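Week 4 - Gathering demonstrations (the wrist camera view)
Notes to go with the lab, T. Kılıçarslan

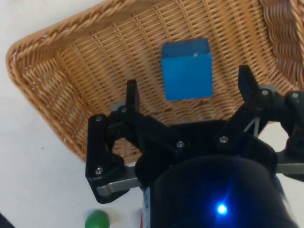
So last week was what a policy is. This week, where the examples come from. Short version - you, with a controller, doing the same small job over and over until the set is big enough.

Our job for the lab: pick up the block, take it out of the basket. Dull on purpose. Blue block, wicker basket, parallel gripper.

Terms, quickly
Episode - one go at the task, start to finish.
Observation - camera picture plus joint angles plus how open the fingers are.
Action - what you told the arm to do next.
Demonstration set - all the episodes you kept.

How many? Target for the class is 300 episodes, split between benches. The Kavholm set we look at in week 6 has 3,000 and still falls over when the basket moves. More on that then.

Things that matter more than the number
- Vary the start. Block left, right, turned, up against the wall. If it's always in the middle the model learns the middle.
- Vary the basket too, a bit. Angle, distance.
- Fingers open wide before you go down. Half-open approaches teach half-open approaches.
- Don't wait around over the block deciding. The pause gets recorded, the model learns to pause. Think first, then press record.
- Wicker is a busy background. Good. Leave it in, dont put a sheet of paper down.
- Other bits on the table outside the basket can stay for some episodes and go for others. Write down which.

From the wrist you lose the big picture. The gripper fills the bottom of the view and the far wall runs out of sight, so you can't judge depth well from this camera alone. Amato bench has the second camera on a stand, Presley bench hasn't - compare your success rates, we'll talk about why.

Failed grasps: keep them, labeled "fail", in a seperate folder. Recoveries (missed, backed off, got it) are worth having, label those too.

Before next class
Each pair records their share, watches 4 episodes back at full speed and writes 2 lines on each. Grurngate handout, first section only, skip the maths.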